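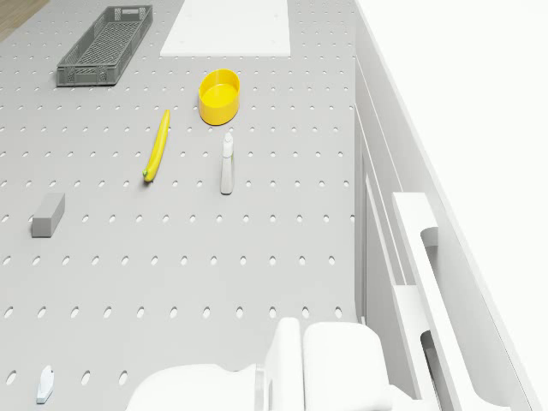 Skoryk Perforated Work Surfaces

Product group: Workshop and packing furniture
Supplied by: Gekotham Institutional Supply

The Skoryk range of perforated work surfaces is intended for schools, repair shops, mail rooms and laboratories where small parts are sorted, assembled or packed by hand. Surfaces are supplied ready to mount on an existing bench or on the Plimus steel underframe, which is ordered separately.

Construction

Each surface is pressed from a single sheet of steel and finished with a baked powder coating. The edges are folded under and closed at the corners. The perforations run in straight rows across the full width of the sheet and accept all Skoryk pegs, dividers and clamps. Accessories made for the earlier Rolturia system may also be used, with the exception of the Rolturia corner bracket, whose pins are too long for the present sheet.

The coating resists cleaning fluids and light oils in ordinary use. It is not suitable for soldering, open flame or prolonged contact with solvents. Customers requiring a heat-resistant surface should request the uncoated version at the time of order.

Sizes and fittings

Surfaces are offered in narrow, standard and wide formats. The standard format weighs 24 pounds and should be lifted by two persons. All formats are delivered with mounting screws, rubber spacers and a printed drilling guide. A starter set of 15 pegs is included with the standard and wide formats; additional pegs are sold by the box.

Installation

The bench below must be level and free of old fixings. Place the rubber spacers at the marked points before lowering the sheet, as they keep the underside clear of the bench and allow pegs to seat fully. Tighten the screws by hand first, working from the center outward. Two sheets may be joined side by side with the linking strip – please state the number of strips required when ordering.

Care

Dust and small debris will pass through the perforations and collect on the bench below. The sheet should be lifted and the bench cleaned at the end of each school term or, in commercial use, every April and October. Wipe the surface with a damp cloth and mild soap. Scouring pads must not be used.

Ordering and delivery

Orders are accepted in writing from registered institutions and trade customers. Standard formats are dispatched within 15 working days. Wide formats are made to order, and a delivery date is confirmed once the order has been accepted. Goods should be inspected on receipt, and any transport damage noted on the delivery slip before signature.

Warranty

Gekotham warrants the sheet and its coating against defects in manufacture for 2 years from delivery. Pegs, spacers and other wearing parts are excluded.

Page last revised August 24, 2021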